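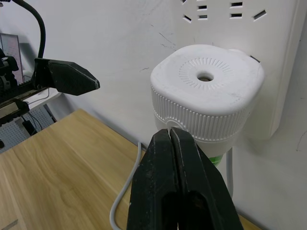

Wisurham, November

The electricity went off at 6 in the evening and Kazimiera Pietrzak was the only person in the building who was pleased. She had been trying to think of a way to avoid supper with her brother-in-law, and now the oven was no use.

She rang him from the landing, where the signal was better.

"We've got candles here," he said. "Come anyway."

She said she would see. Then she put the phone in her coat and knocked at number 2, where Shirley MacLeod had lived since before the road was widened.

Shirley opened the door with a torch under her arm. She had a letter in her hand.

"Read me this," she said. "I can't hold the torch and the paper."

The letter was from Pelletier, the solicitors in Gitville. It said that a Mr Keegan Penner had died in the spring and had left Shirley 300 pounds and a boat.

"What sort of boat?" said Shirley.

"It doesn't say. It's called Ikska."

Shirley sat down on the shoe box by the door.
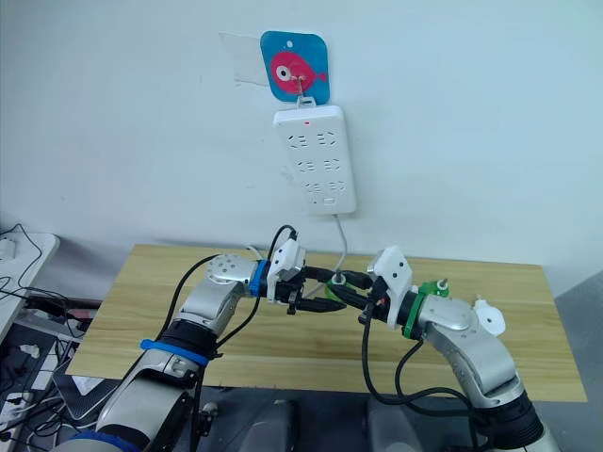

"He asked me to go out in it once," she said. "I told him I had the ironing."

"Did you?"

"I had two pillowcases."

Kazimiera read the second page. The boat was kept in a shed by the river, and someone would have to collect it before the end of the month or pay the rent on the shed. There was a number to ring. Shirley asked her to read that part again, and she did, more slowly.

"Can you drive a boat?" Shirley said.

"No. My brother-in-law can."

"Is he a pleasant man?"

Kazimiera thought about it. "He talks a lot," she said. "He's got candles."

Shirley went to find her good coat. It took her a while in the dark - she came back first with the wrong one - and then they went down the stairs together, holding the rail, with the letter folded in Kazimiera's pocket.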